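致 Erkora 小额资助部：Emon 玩具借还与收纳项目阶段进展报告

这份报告按协议应当覆盖从八月启动到年底的工作。协议附件里给的模板有一栏叫“已实现的改变”，我们把它留空了，后文会说明我们愿意写什么、不愿意写什么。先说结论性的几句：收纳盒买了，分类在做，玩具有一部分已经进了盒子。至于“分类收纳能让孩子更愿意归还玩具、让家长更愿意来借”这一条，也就是申请书里最漂亮的那一条，目前我看不到可以拿给贵方的证据。

申请书是我参与写的，所以下面的怀疑里有一部分是冲着自己来的。

一、项目原本要做什么

Emon 在 Srour 一带做玩具借还，有8个借出点，大多设在社区活动室、幼儿园门厅或者图书角里。玩具来自捐赠，品类很杂：小汽车、积木、拼图、布偶、过家家的餐具，还有许多说不清属于哪一类的零件。过去的做法是谁收到谁放，放到哪里算哪里，下次要用的时候再翻。翻的时间越来越长，翻完更乱。

Erkora 批准的方案分2个阶段。第一阶段是整理：把库存统一收到 Srour 的工作间，清点、擦洗、分类、装盒、贴标签。第二阶段是流转：各借出点以整盒为单位借还，由工作间统一补货。指标写的是完成1,000件玩具的登记和装盒。

指标是我们自己提的。现在回头看，这个数字提得很随意。它来自一次会议上对库房的目测，目测的人里没有一个打开过最里面的那排纸箱。

二、收纳盒

收纳盒占了这一期开支的大头，理应说得细一点。

我们选的是 Mostard 供应的敞口大塑料盒，浅蓝绿色，长方形，四角是圆的，边沿往外卷。选它的理由在采购记录里写得很整齐，我不打算照抄。说几点用下来的感受。

好的地方：内壁光滑，边角是弧形，擦起来省事，湿布一抹到底。旧纸箱的问题是底角积灰，积木和小车的轮子从里面拿出来总带着一圈绒毛，现在这个问题少了很多。盒沿厚，搬的时候不勒手。颜色浅，往里一看就知道里面有没有东西，黄的、红的小件在浅色底子上特别好认。

不好的地方要多写几句。

第一，盒底不是平的。内侧底部靠壁的位置有一道凸起的台阶，样品册上看不出来。拼图盒放进去会翘一个角，翘起来以后上面就没法稳稳地再放一层。小车没有这个问题，小车怎么放都行，但拼图是各借出点要得最多的东西。

第二，没有盖子。当时的说法是敞口方便孩子自己放回去，这个说法我当时就不太信。敞口盒方便放回去，也同样方便倒出来。有借出点反映，孩子把整盒翻过来扣在头上当帽子、当船、当鼓。反映的人是当趣事讲的，我把它记成了损耗风险。

第三，太大。一个装小车的盒子，装满以后成年人搬着吃力，孩子根本拖不动。装不满又显得浪费地方。我们试过在里面加隔板，用的是旧纸箱裁下来的硬纸，没撑多久就塌了。

第四，颜色全一样。申请书里写的是“以颜色区分类别”，到货时只有一个颜色。供应方说其他颜色缺货，可以等，我们没有等。这个决定是我同意的。于是颜色分类变成了标签分类，而标签会掉。

如果贵方问我，这笔钱换成普通的带盖箱子会不会更好，我的回答是很可能会。我不愿意在报告里把一件买得马虎的东西写成“经过充分比选”。

三、工作间

工作间在 Srour，面积不大，分类和装盒都在这里做。分拣用的台面铺了一层深灰色的毯面，带细碎的斑点。铺它有两个考虑，一是小件放上去不滚，二是金属玩具放下去不响。隔壁下午有课，这一点很要紧。

毯面的毛病是灰色、黑色的小零件落上去就找不到。黑色的小轮胎圈、深色积木的小卡扣，都是在收工抖毯子的时候才掉出来的。亮色的东西没有这个烦恼，一辆柠檬黄的小汽车摆在上面，从门口就看得见。我们讨论过换成浅色台面，讨论的结果是先用着。这类“先用着”的决定在本项目里很多，我尽量都记下来。

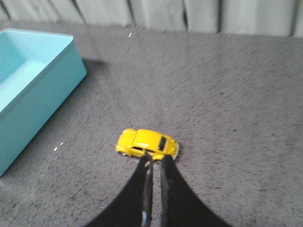
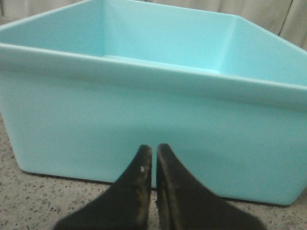 文／Emon 项目工作组（Srour 工作间）
2019年1月1日
报送：Erkora 小额资助部　类别：阶段进展

四、分类：最花时间的一步

从外面看，把玩具分类是世界上最简单的事情。车归车，积木归积木。工作间里干过一个下午的人都不会这么说。

拿黄色小汽车来说。圆顶、圆身，老式甲壳虫那一类的造型，金属压铸，银色的小轮子，漆面亮得很。它进哪个盒子？按“车辆”分，没有争议。按“材质”分，它应该跟别的金属玩具放在一起，和塑料车分开，道理是金属车砸在塑料车上会把塑料车砸出印子。按“适用年龄”分，它又应该单独拿出来，轮子太小，给小小孩用的盒子里不该有它。按“颜色”分，那是最早的方案，已经作废了，但有些旧标签还在。

同一辆车，四种分法，四个去处。我们在八月定的是按品类分，中间有一段时间改成按年龄分，后来又改回按品类，在品类下面再标年龄。每改一次，已经装好的盒子就要重新打开。登记表也跟着改，旧表和新表的栏目对不上，有一批玩具在旧表里登记过，在新表里又登记了一遍。

所以现在报给贵方任何一个“已完成件数”，我都信不过。登记表上能加出一个总数，那个总数看上去离1,000件的指标不远，可是里面有重复登记，有登记了但没有装盒的，有装了盒但标签掉了、对不回登记表的。我的意见是这一期不报件数，等核对完再报。工作组里有不同意见，认为不报数字会影响下一笔拨款。我理解这个担心，还是坚持不报。

什么算一件，也一直没有谈拢。一辆小车是一件，这没问题。一套餐具是一件，还是每个杯子每个碟子各算一件？一袋散积木怎么算？如果想让数字好看，把积木一块一块地数，指标早就超额了。我提出来是想让贵方知道，这个指标有多容易被做出来。建议下一期把计件规则写进协议，写得越死越好。

五、清洗

清洗没有写进申请书的分项预算，这是一个疏忽。捐来的玩具大部分需要擦，一部分需要泡，布偶需要洗和晒。我们用的是最普通的办法：温水、少量洗洁精、软布、旧牙刷。

金属小车不能久泡，轮轴会生锈，我们泡坏过几辆才长了记性。现在的做法是湿布擦车身，棉签擦轮子和车窗缝，擦完倒扣着晾。漆面亮的车擦完很好看，这种“好看”对项目宣传有用，对借还率有没有用，我不知道。宣传材料里总爱放擦得锃亮的玩具，读者容易得出“整批都是这个状态”的印象。整批不是这个状态。掉漆的、缺轮的、车门合不上的占了不小的一部分，它们在另一排纸箱里等着处理。

关于这些残缺件要不要留，项目组意见分成两派。一派认为破的就该清掉，借出去丢脸。另一派认为孩子并不介意车门掉了，有些孩子偏偏喜欢那辆破的。两派都举得出例子，例子都来自自家孩子。我把两边的说法都记在这里，不作判断，但在有结论以前，纸箱会一直占着靠窗的位置。

收纳盒本身也要洗。盒子内壁光滑，洗着顺手，麻烦在外卷的边沿，底下会存水，倒扣着晾也晾不透，搬起来的时候水顺着手腕流进袖子。这是小事，写进来是希望下次采购的时候有人想起它。

六、装盒和标签

现在的装盒流程是这样的：分拣台上一类玩具凑够一批，核对登记表，放进空盒，贴标签，上架。写成一句话很顺，做起来卡在两个地方。

一个是“凑够一批”。小车多，很快能凑够。过家家的餐具也多。乐器类玩具少，一直凑不够，空盒就一直空着放在地上。空盒占的地方和满盒一样大，敞口盒虽然能套叠，可是贴了标签以后套叠会把标签蹭掉。于是贴了标签的空盒只好一个一个摊开放，工作间里能走人的路越来越窄。

另一个是标签。塑料面是哑光的，光滑，普通不干胶贴上去当天很牢，过一阵就翘边。我们换过一种胶更强的，不翘边了，撕的时候留下一层黑胶，怎么擦都发黏，黏上了毛，看着比没贴的时候脏。也试过拿油性笔直接写，写得上，改不掉，分类方案一变就只能划掉重写。有一个盒子上划掉了三行字，最后谁也说不清里面该放什么。

目前用的是挂牌，穿绳系着。绳子绑在哪里又是一个问题，盒子没有现成的孔，只能绕着边沿捆一圈。孩子喜欢解绳子。

我知道这些听起来琐碎。申请书里“建立统一标识系统”占一行字，预算里占很小的一格，实际花掉的工时超过了登记。贵方如果审别的同类项目，看到“统一标识”这四个字，不妨多问一句贴在什么上面。

七、人手

工作间固定人手是2人，其余靠各借出点轮流来帮忙。轮流帮忙的好处是大家都了解流程，坏处是每个人带来自己的分类习惯。有人认定拖拉机是“农具”，有人认定它是“车辆”，于是拖拉机在两个盒子里都有。消防车单独成了一类，是谁定的已经查不到了。

培训做过。培训材料写了好几页，我怀疑真正看完的人很少，我自己写的那部分也写得太长。后来改成在分拣台旁边挂一张纸，纸上画车、画积木、画娃娃，下面写盒号，效果比培训好。这张纸没花什么钱。

帮忙的人来的时间也不均匀。天气好的周末来得多，阴雨天几乎没有人。工作组排过值班表，值班表在墙上贴着，和实际到场的人对得上的地方不多。我不打算把值班表作为附件提交，它反映的是愿望。

八、试借

第二阶段本来应该等第一阶段完成以后再开始。年底以前，我们在少数借出点提前试了整盒借还，周期定为2周一换。提前试的理由是想早一点发现问题，问题确实发现了不少。

归还的时候，盒子基本都回来了，盒子里的东西和出去的时候不一样。多出来的也有，少掉的也有。多出来的是孩子把自家的玩具放了进来，有一回从小车盒里翻出一只袜子。少掉的大多是小件，小车尤其容易少，揣进口袋就走了。家长多半是无意的，下次来的时候有人会带回来，也有人不会。

我们事先期待的那种情形，孩子看见标签、把玩具按类放回去，偶尔发生。发生的时候旁边通常站着一位大人，大人在说“把车车放回家”。这时候起作用的是盒子、标签还是大人，我分不出来。在借出点的反馈里，有人写“收纳盒培养了孩子的整理习惯”，我去看过同一个借出点，那里的老师原本就要求孩子收玩具，纸箱时代也是这么要求的。

还有一种反馈值得一提。有借出点说，整盒借来以后孩子的兴趣反而下降，一盒全是车，玩着玩着就不玩了。以前杂乱的大纸箱，孩子能从里面翻出车、娃娃、锅铲和一截铁轨，翻的过程本身好像就是游戏。这条反馈只有很少几位提到，样本小，不足以推翻方案，可它直接碰到了方案的前提：大人觉得整齐的，孩子未必觉得好玩。我希望下一期拿出一个借出点专门试混装盒，和分类盒对照着看。为这件事我愿意少买几个新盒子。

九、经费使用说明

财务明细另附，这里只谈几处会引起疑问的地方。

收纳盒的支出集中在前期，一次付清。当时供应方给整批价，单看价格是划算的。后来发现尺寸不合适，整批价就成了整批不合适。退换问过，用过的不退，没用过的可以换小号，运费自理。我们正在比较运费和另买小号的差价，没有定。

清洗用品从“杂项”里出，杂项已经超了，超得不多，但超了就是超了。建议从标签那一格调剂，标签那一格还有余，余的原因是我们停用了那种胶太强的不干胶。

宣传折页没有印。折页的文字稿写好了，里面有一句“让每一件玩具都找到自己的家”，我看不下去，压着没有送印。文字稿可以改，印了就改不了。

分拣台的毯面是从一家关门的店里拿来的余料，没有走经费。

十、风险和我们没有把握的地方

小件安全。含有小轮子、小零件的玩具和给低龄孩子用的玩具目前只隔着标签，标签的状况前面已经说过。这是我最不放心的一项。在标识问题解决以前，工作组同意把金属小车全部留在大孩子的借出点，低龄点只放大件。这样做会让低龄点的品种变少，那边已经有意见了。

登记表。新旧两张表必须合并，合并要有人坐下来一行一行对。找不到愿意做的人，最后可能是我自己来做。

工作间的期限。场地是借用的，口头说可以用下去，没有书面的东西。假如要搬，所有的盒子都得有地方去，敞口盒装满以后不能摞，搬一趟要多跑很多路。这一条在买盒子的时候完全没有考虑。

效果评估。申请书承诺提交“借还率提升”的数据。旧的借还率根本没有记录，没有起点，谈不上提升。可以做的是从现在开始老老实实记，到下一期末给贵方一个能看的数。如果贵方要求本期就填提升比例，我们填不出来。

十一、下一期打算

先合表、核数，核完以后报一个经得起抽查的件数，规则随数字一起报。

收纳盒暂停采购。现有的盒子优先给积木、小车、餐具这些不怕底部台阶的品类，拼图另找平底的容器，旧物也行。

标识方案只再改一次，改完冻结到期末。改的时候请借出点的人一起定，包括认定拖拉机是农具的那一位。

整盒借还暂缓扩大到全部8个借出点，先把已经试的几个点看清楚，混装盒的对照同时做。

残缺件那一排纸箱，期末以前给出处理意见。

我们请求贵方考虑把下一笔拨款里原定用于收纳盒的部分，转为清洗和登记的工时。贵方若认为应当按原协议执行，我们会照办，并且会在下一份报告里继续写盒底那道台阶。

随报告提交：财务明细一份，登记表（旧）一份，登记表（新）一份，分拣台挂图的复印件一份。

读者留言

匿名读者：我家附近就是其中一个借出点。盒子颜色挺好看的，孩子喜欢趴在边上往里扔东西，扔车的时候声音很大。垫块毛巾会不会好一点？

某借出点工作人员：拖拉机就是农具。另外挂牌的绳子能不能换短一点的，现在的长度孩子能绕到手上，我们自己剪过一次。

匿名读者：做过图书角的表示太懂了，书也一样，分得越细还得越乱。我们后来只分“高架”和“矮架”。

路过：资助方的报告写成这样还能拿到下一笔吗？认真问。

匿名读者：混装盒那段同意。我小时候最喜欢的就是外婆家那个什么都有的饼干桶。

Emon 项目工作组（回复）：毛巾试过，会被拿去给娃娃当被子。绳子会换短的，谢谢提醒，换之前请各点先把挂牌收起来。

相关内容

Emon：玩具捐赠须知（修订）
Srour 工作间开放时间与值班安排
Erkora 小额资助：阶段报告填写说明
金属小车的擦洗与晾干
Mostard 收纳盒换货问题汇总
借出点反馈表（空白）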